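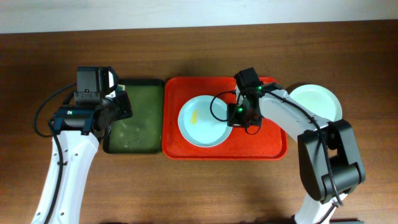 Kitchen > Small Jobs > Washing Up

I've been meaning to write about trays for ages, and with October being so grey I've finally put the kettle on and sat down to it. We eat most lunches off trays now, and I do love a bit of colour at the table – the red one especially, which came from Koppel and goes with everything.

My rule (Dalia laughs at it) is that plates get scraped and stacked first, and the sponge has a tray of its own so it never ends up sitting on the wood. I favour the kind with a waist, as it's so much easier to hold when your fingers are tired! 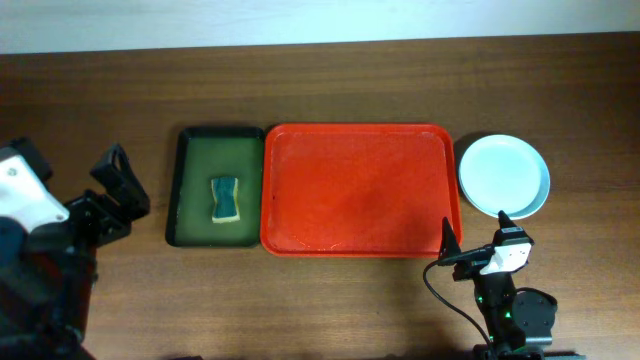 The sponge on its green tray, red one next door.

Next I'll have a go at oiling the table.

2 comments

Tõnu Kairys: What oil do you use? Mine went sticky.

Marg: Pinching the sponge tray idea, thanks love.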